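Kitchen robot learns to ask itself whether it is sure

A robot that is wrong and knows it is a good deal more useful than a robot that is wrong and carries on. This is the idea behind Zumo, a training method released in June by the Dremska lab, and the early results suggest that a little self-doubt goes a long way on a kitchen counter.

Most learned controllers are a bit like a confident houseguest. Ask for the watermelon and they will set off toward something, at full speed, whether or not they know where the watermelon is. Zumo runs 5 copies of the same controller side by side, each trained on a slightly different cut of the same demonstrations. When the copies agree on the next move, the arm makes it. When they squabble, the arm slows down, backs off a little and takes another look.
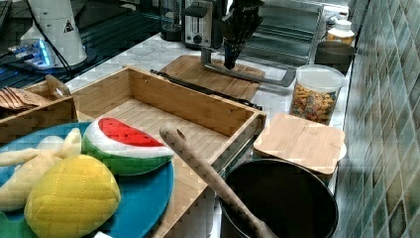
The squabbling turns out to be the useful part. In earlier work the group simply averaged the copies, which is fine until two of them want to go left of an obstacle and three want to go right. The average of those opinions is the obstacle. Under Zumo the arm holds still until one side wins, and if no side wins after 3 looks it gives up and waits for a person.

Dremska tested the method on 40 pick-and-place tasks in a mock kitchen, with a counter left as cluttered as counters tend to be. The full method finished 31 of them without help. The averaging version finished 22. More to the point, according to the lab's report, the number of tasks that ended in a collision fell from 11 to 2, and both of those involved the faucet.

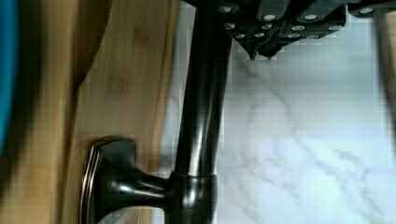 Shiny and dark fixtures are an old complaint in this field. Highlights slide along them as the wrist camera moves, and a controller can take a reflection for an edge, or an edge for nothing much. The annoying finding is that in both collisions all the copies agreed. They were wrong together, and a method built on disagreement has very little to say about that. The report gives this problem a full page, a generous allowance by the standards of the genre.

There is also the matter of speed. All that looking again adds up, and the cautious arm took nearly twice as long per task as the reckless one. Anyone hoping for a cleared counter before dinner should plan on a late dinner.
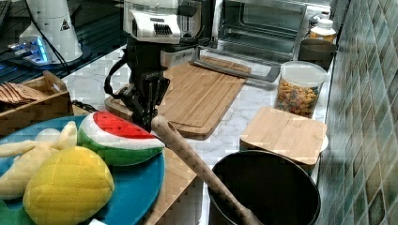

The gripper over a plush watermelon slice on the test counter.

The lab plans to repeat the tests with a second arm, the Grelix, which has a different wrist and presumably its own opinions. Training code is out now under the Kaufmann license. The demonstrations will follow once the files have been sorted, a job the robot has not been offered.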